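Trucos para dejar listo el apartamento de vacaciones

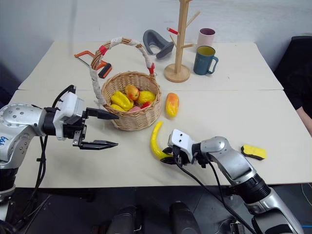
Mesa clara y pared blanca, lo que mejor me funciona.

En el Larninus llevo ya 3 veranos recibiendo huéspedes y algo he aprendido – sobre todo a base de manchas. Las sábanas las lavo siempre a 60 grados y las tiendo enseguida, que luego se planchan solas (¡casi!). Para el olor a cerrado dejo un platito con bicarbonato en cada armario. Y en agosto, la nevera la descongelo el miércoles por la tarde, cuando tengo menos entradas.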